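Home | Diary | Older entries | Contact

Wednesday, 7:40 pm
by Markos Petridis

Day three of being the person who lays the table. It is covered in brown paper now, with blue tape marking it off into rectangles, and I have opinions about tape I didn't have in February. One roll is apparently 30 yards. I used 29 and then had to go looking for the scissors.

Makis came by at lunch and moved the bowl. I moved it back. He said pink things belong on the left, and I said Nekstead might do it that way but we don't. We left it there and ate his crackers.

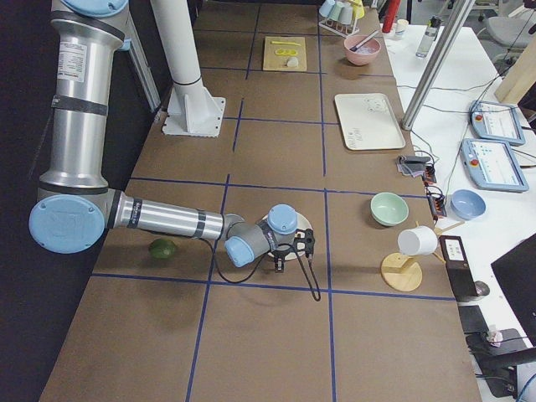
Small plate out, cutting board at the far end, cups on their rack.

The green fruit is still a matter of debate. I say avocado, Makis says lime, and neither of us will pick it up and settle it. The yellow slices I'm staying out of altogether.

Spent the last hour on the shopping list. More brown paper, another gray cloth, a second yellow knife if the shop still has them. The total came to around 474 with the tape, and I have hidden the receipt under the kettle until Makis is in a better mood.

Soup for dinner. Ate it standing up.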